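Bamboo steamers: frequently asked questions

Most of these come from the April knife-and-kitchenware mornings at Polten, where I answer questions between customers. I sell steamers. I still think a fair bit of what gets said about them is rubbish, so read the answers with that in mind.

Does food taste better out of bamboo?
I doubt it. I have steamed the same pork buns in bamboo and in stainless steel and couldn't pick them apart by flavour. What I could pick was the top of the bun. Under a metal lid it ends up spotty where drops have fallen back on it, and woven bamboo lets a lot of that steam through.

Do I need to season a new one?
People will tell you to soak it overnight, boil it with tea leaves, rub it with oil and so on. Rinse it, steam it empty for a quarter of an hour, let it dry. The oil goes sticky and then rancid. Please don't oil it.

Is bamboo naturally antibacterial?
I've seen this on plenty of labels and I wouldn't rely on it. A steamer put away damp will grow mould like anything else in the cupboard.

What size should I buy?
Measure your pot before you come in. The basket should sit on the rim or just inside it, with no bamboo hanging out over the flame. A bigger basket is no bargain if the sides scorch. The Nilico in the small size is $14 and does dumplings for two. The Ryu set is $84 for two tiers and a lid, and I'd want to know you were cooking for a crowd before I sold it to you.

Do I need the paper liners?
You need something under sticky food. Cabbage leaves work and so does baking paper with a few holes poked in it. The Trakeo liners come in packs of 60 and they're fine, but they are circles of paper with holes in them.

Can it go in the dishwasher?
No. I don't care what the box says.

How do I clean between the slats?
Hot water and a stiff brush, along the slats first and then across. Go easy on the detergent, as bamboo holds on to the smell. Old rice comes away more easily after a short soak. 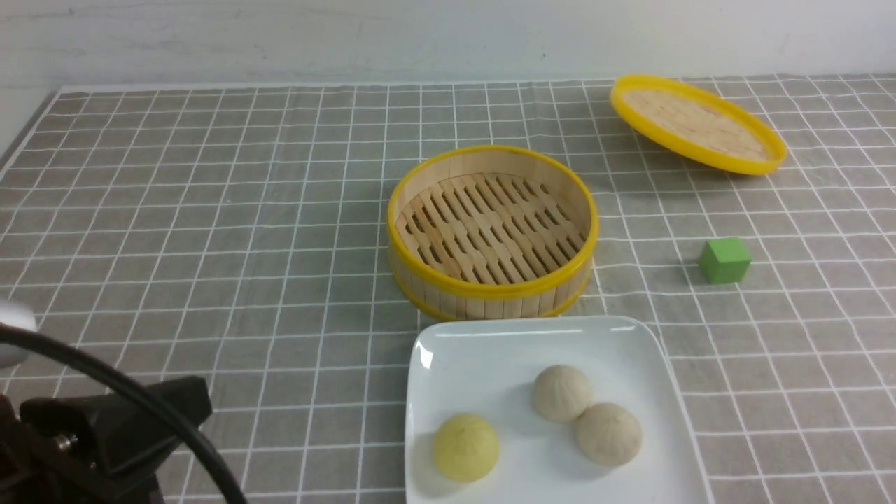

Leave the lid off until the whole thing is dry, and give it longer than you think it needs. I leave mine overnight.

Are the ones with a plastic band any good?
I was suspicious of them, and I wouldn't put one over a gas flame that licks up the side of the pot. Ask the seller what the plastic is rated for. If they can't tell you, buy a plain one.

Mine has gone black in spots. Can I save it?
Eun-seong Oh, who runs our dumpling class, scrubs hers with vinegar and puts it in the sun. She says it works. I've tried it once and threw the basket out anyway. If it smells musty after steaming it empty, bin it.

How long should one last?
Anyone who gives you a number is guessing. It depends how often you use it and how well you dry it. Check the floor now and then for loose slats, and stop using it if the rim starts to come apart.

Do you take returns?
Unused, yes, with the receipt. Scorched, no.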